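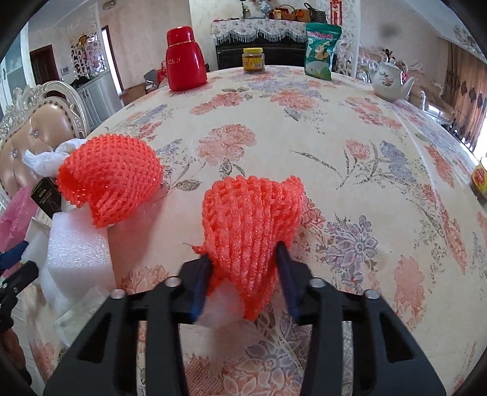 *Foam mesh fruit sleeves, orange-red, with a block of white polystyrene at the left.*

## Pumby foam mesh sleeves for fruit

The Pumby sleeve is a soft net of foam which you pull over one piece of fruit, so it does not get bruises on the way to the shop or to the neighbour. It stretches in the width and comes back close to the skin. We sell it in orange-red colour only, because the growers who buy from us asked always for this one.

**Sizes and packs**

- Small: 7 cm flat width, for plums and small apples
- Large: 13 cm flat length, 60 or 100 pieces in a bag

Please note that the small size is sold in bags of 100 only.

**How to put it on**

Open the ribbed net with two fingers, put the fruit in from the top and let go slowly. For pears we advise to begin with the thick end. Leave the open edge standing a little above the fruit, it protects the stem.

The sleeve can be used again many times. When it is dusty, wash it by hand in lukewarm water and dry it in the shade. Strong sun makes the foam hard.

For a long trip, put also a piece of polystyrene at the side of the carton, so the row cannot move. Polystyrene blocks are on the Bomden page and are not included.

Orders before the June harvest should reach us early. For mixed cartons, write to Rosine Aubert at the Dellora order desk and tell her which fruit you pack.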